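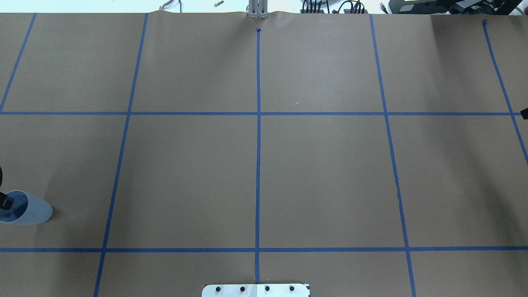
Night ferry to Trorkholm – is a cabin worth it or can I rough it?
Posted by marmaladeonboth, April 2025

Hello all, first time posting though I've been reading this board for years. We're going over to Trorkholm in July, two adults and a nine-year-old who gets car sick but claims to be fine on boats (she has been on one boat, on a park lake). The crossing from Lunow leaves late in the evening and gets in just after breakfast. A four-berth inside cabin is 134 on top of the fares, and reclining seats are free if you book them with the tickets. My other half says it's one night and we should save the money for food. I am a terrible sleeper and I'm the one driving when we get off. Has anyone done it both ways? Also, can you get back down to the car once you've sailed, or do we need to carry everything up with us? I've read the booking page three times and can't find it anywhere.

harbourpasty

Get the cabin. Did the seats once, never again.

tealandgravel

I've done this crossing five times now, three in a cabin and two in the seats, so I can bore you properly on it.

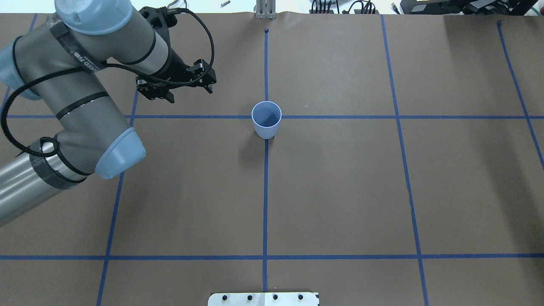
2 min read

The seats are all right if you're under 25 or very drunk. They go back a bit but not enough, the lights in the lounge stay on low all night, and there's a fruit machine round the corner that plays a tune to itself every so often. The first time I ended up on the floor between two rows with my coat over my head, along with half the other passengers, and I did get a few hours. I wasn't driving the next day though. You are, and the road out of the port at the other end is single track for a good while with lorries coming the other way, so I'd pay up.

If 134 is too much, ask on the phone about the two-berth ones. They don't always show online if you've put in three people, but last summer they let us have one with a camp bed for the little one. Ours came to roughly 55 less. Bring your own pillows, the ones in the cabin are like folded tea towels.

On the car – no, once the doors are shut that's it until you're called in the morning. Pack one small bag for the night and leave it on top of everything else in the boot, or you'll be digging for toothbrushes with a man in a hi-vis waving at you to hurry up.

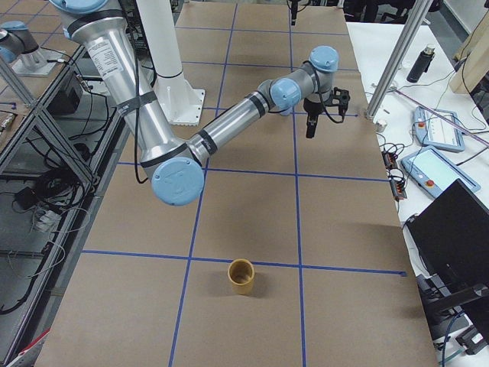
Put a jumper in it too, even in July. The air con in the corridors is fierce and the shop only sells tea towels and enormous Toblerones. For the car sickness, inside cabins low down and near the middle move the least, so ask for deck five if you can. We give ours plain crackers and a ginger biscuit before bed and let her look at the sea for a bit first. The café does chips until late but the queue is awful for the first hour, so eat in Lunow. There's a decent noodle place called Nông on the road down to the terminal, and you can see the check-in lanes from the window tables.

motwood_mum

Agree with most of that, but we live in Motwood and it's such a long drive to the port that all of us sleep like logs in the seats! Take an eye mask and earplugs and go for the back row, you can recline as far as you like without annoying anyone. Depends how bad a sleeper you are, I suppose. Do they still do the breakfast voucher if you book it before you sail?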